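5. Montaje de la electrónica y primer encendido

Este apartado parte de un bastidor Sindano ya cerrado, con los cuatro motores atornillados y los cables pasados por el interior de los brazos. Si aún no ha llegado a ese punto, vuelva al apartado 4. No monte las hélices hasta que se le indique en el apartado 7.

5.1 Antes de empezar

Necesitará el soldador, estaño, bridas, cinta de doble cara y las dos llaves hexagonales de la caja de herramientas. Trabaje con la batería desconectada y guardada lejos de la mesa.

Nota: las versiones anteriores de la placa Brulato llevan el conector del receptor en el lado contrario. Las fotografías del anexo de Anqi Wei corresponden a la versión nueva.

5.2 Fijación de la placa controladora

1. Coloque los cuatro separadores de goma en la placa central inferior.
2. Apoye la controladora sobre los separadores con la flecha impresa hacia la parte delantera del aparato.
3. Apriete las tuercas de nailon a mano hasta que la goma empiece a ceder. No use llave.
4. Mueva la placa con un dedo. Debe oscilar ligeramente y volver a su sitio sin tocar el carbono.

Precaución: una placa que roza el bastidor transmite las vibraciones al giroscopio. El aparato puede despegar con normalidad y volverse inestable a medio gas.

5.3 Conexión de los variadores

1. Presente los variadores sobre los brazos y corte los cables de señal con unos dos dedos de sobra.
2. Estañe los puntos de soldadura de la placa de distribución.
3. Suelde primero los negativos y después los positivos.
4. Compruebe con el polímetro que no hay continuidad entre positivo y negativo. Si la hay, no siga adelante y revise las soldaduras una a una.
5. Lleve los cables de señal a la controladora en el orden impreso junto a las salidas.
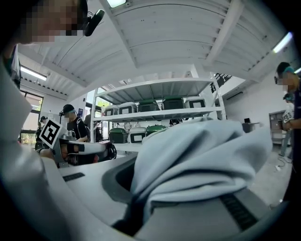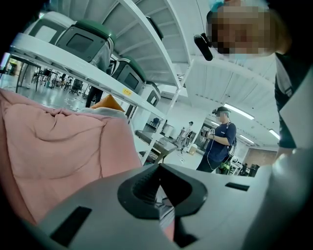
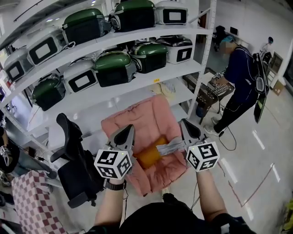

Con los variadores conectados, pase a sujetar el cableado y el módulo de telemetría Lamrani, que va en el lateral izquierdo de la placa superior. El módulo pesa poco, pero conviene que no cuelgue del conector. Péguelo con cinta de doble cara y asegúrelo con una brida. Para los mazos que salen hacia los brazos sirve la cinta aislante normal; no utilice cinta plateada como la que envuelve en parte el cilindro anaranjado de la última foto, porque algunas llevan una capa metálica y pueden provocar un cortocircuito si tocan un punto de soldadura. Deje la antena libre y apartada del carbono.

5.4 Receptor y emisora

1. Conecte el receptor a la controladora con el cable de tres hilos incluido.
2. Encienda la emisora y seleccione un modelo vacío.
3. Ponga el receptor en modo de enlace y alimente la controladora por USB. En este paso no hace falta la batería.
4. Espere a que el piloto del receptor quede fijo. Si sigue parpadeando, apague todo y repita desde el punto 2.
5. Asigne el interruptor de armado a un canal que no tenga ninguna otra función.

Nota: Siebe Vermeulen, que escribió la primera versión de esta guía, usaba un interruptor de tres posiciones para el armado. Puede hacerse, pero deje la posición central sin asignar - es fácil rozarla al colocar la correa.

5.5 Configuración con Naster

1. Abra Naster y conecte la controladora por USB.
2. Cargue el perfil básico del bastidor.
3. Ponga el aparato sobre una superficie nivelada y pulse Calibrar. No lo toque hasta que desaparezca el aviso.
4. Incline el bastidor a mano y compruebe que el modelo en pantalla se mueve en el mismo sentido.
5. En la pestaña de motores, ajuste el límite de gas al 60 % para las primeras pruebas.
6. Guarde y desconecte el cable.

Si el modelo en pantalla gira al revés, revise la orientación de la placa antes de cambiar nada en el programa.

5.6 Primer encendido con batería

1. Confirme que no hay hélices montadas.
2. Conecte la batería con el limitador de corriente intercalado.
3. Escuche los tonos de arranque. Deben sonar los cuatro variadores a la vez.
4. Arme el aparato con el gas al mínimo y suba despacio.
5. Compruebe el sentido de giro de cada motor con una tira de papel. Si alguno gira al contrario, desarme, desconecte la batería e intercambie 2 de sus tres cables.
6. Desarme y desconecte la batería antes de tocar ningún cable.

Precaución: si nota olor a quemado o un variador se calienta sin carga, desconecte de inmediato y no repita la prueba hasta haber localizado la avería.

5.7 Peso de comprobación

El conjunto sin batería ni hélices debe dar casi 332 gramos. Si pesa bastante más, lo habitual es que los cables de alimentación hayan quedado demasiado largos. Anote el peso en la hoja de montaje; se vuelve a pedir en el apartado 8, al ajustar el centro de gravedad.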